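Cahier d'atelier – salle Rutetell
27 septembre 2022

Objet : démonstration du poste à deux bras, visite de la délégation Oltano.

Le poste a été mis sous tension avant l'arrivée des visiteurs. Ouverture maximale des pinces vérifiée à gauche et à droite, vitesse des poignets limitée à 200 mm/s pour toute la durée de la visite. La séquence retenue est celle du projet Flelto : prise d'un livre, présentation au centre de la table, dépose. Les consignes de distance ont été rappelées à l'entrée de la salle.
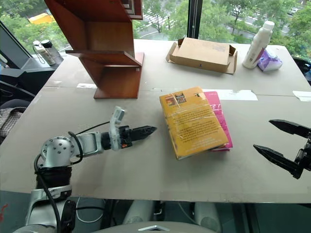
Poste à deux bras, pince gauche fermée, pince droite ouverte, deux livres superposés entre les deux.

La couverture brillante du livre jaune orangé demeure le point délicat. L'effort de serrage a été porté de 5 à 8 N après le premier essai, puis laissé à cette valeur. À revoir au calme – le réglage convient à ce format, il n'a pas été validé pour des ouvrages plus minces.

Questions de la délégation : durée de vie des doigts (remplacement prévu tous les 2000 cycles, dernier relevé à 600), reprise après arrêt d'urgence, compatibilité avec le logiciel Huenchumán. Sur ce dernier point, une réponse écrite sera adressée à Oltano.

À faire avant la séance de décembre : mettre à jour la fiche de réglage, imprimer le plan de la salle, commander un jeu de doigts de rechange.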